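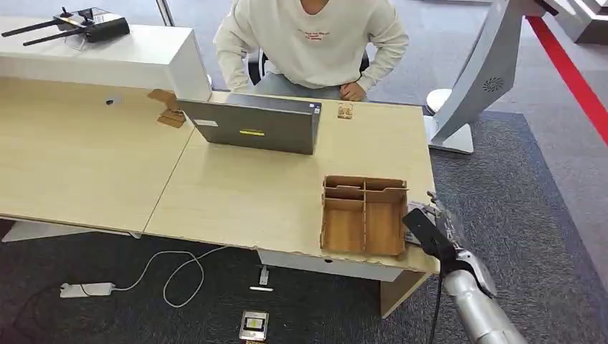

CLINDBRIDGE, May

Section 4. Preparing the desk and the hand before a practice run

This section is for club members who will lead a run for the first time. Please read it to the end before you switch on anything. The checks were written by Meron Kassa and corrected by Estela Farías after the Lucero round.

4.1 The desk

1. Ask the person at the desk to sit down first and to open the laptop. The operator stays seated during the whole run.
2. Put the wooden organizer near the front corner, on the side where the arm will reach. Keep the tabs of the front panel free.
3. Place only one card on the desk for the first trial. More cards come in Section 6.
4. Check that the cable under the gripper can hang down freely. If it pulls at any position of the arm, stop and make the loop longer.
5. Look under the desk. The power strip lies on the carpet and its cable makes a wide curve. Do not put your feet inside the curve.

Note: The two tables do not have exactly the same height. Do not put the card on the seam – the gripper will catch on it.

4.2 The hand

6. Leave the plastic sheet on the hand until step 10. The skin of the fingers takes dust from the carpet very easily.
7. Send the command "hand open" and wait 18 seconds. The fingers must stop by themselves.
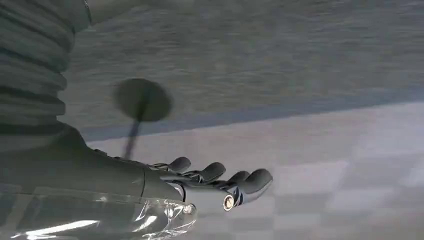

8. Send "hand close" at speed 400. Never use a higher value with a person at the desk.
9. Listen during the movement. A soft click is normal, a scratching sound is not. If you hear scratching, write code 439 in the log and call the team leader.

Caution: Keep your own fingers away from the joints, also when the motors are off. The hand can still close under its own weight.

4.3 The floor

10. Remove the plastic slowly, from the wrist to the fingertips. Do not use a knife.
11. Lower the arm to the rest position. All parts must stay on your side of the yellow tape.

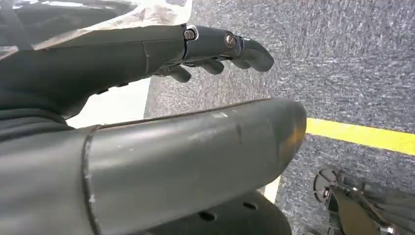

If the arm goes over the tape, do not push it back by hand. Choose "return" in the Erkum menu and let it move alone.

12. Check the screws at the finger joints with the small screwdriver. Turn only until you feel resistance – the plastic around them breaks easily.
13. Write your name and the time in the log. For the Gudbridge competition the judges will ask for this page.

Note: Error 673 at this point means that step 7 was skipped. Go back to step 7 and continue from there.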